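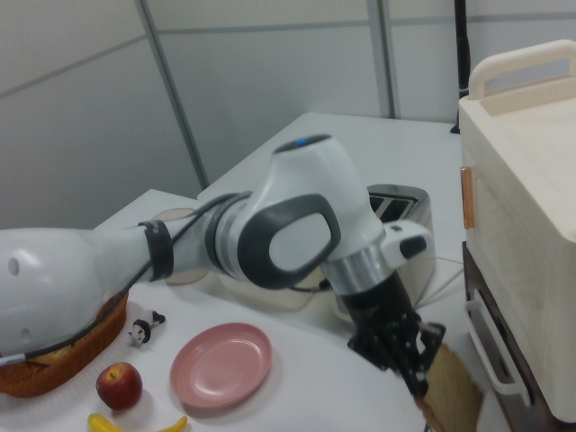

Notebook / Manipulation / Grasp retries

October 21, 2025

Re-ran the Zeltdale retry method on the cluttered table: toaster, pink plate, apple, toy banana, basket, the lot. The claim is that the policy notices a bad grasp from finger width alone and tries again. I'm still not convinced.

Score was 49 successes with retries on. Fine. But 11 of those had a retry in them, and when I went back through the logs, four of the 11 had a perfectly good first grasp that it let go of for no reason I can find. Counting those as "recoveries" flatters the method. The write-up from Ikdale counts them the same way, so I don't trust their gain either.

The tan mesh thing is the worst case. If it squashes, finger width tells you very little, and the threshold was tuned on hard objects. Apple and banana will always look good under that rule.

Also, the toaster hasn't moved all week. A policy that has learnt "avoid the silver box in the middle" would pass every run we've done.

To do:
- split retries into needed / not needed before anyone plots anything
- same runs with the retry switched off, same start poses
- shift the toaster and its cord, plate too
- ask Nyitrai for their raw widths, not the summary table

No slide on this until the retry-off runs are in. December if need be.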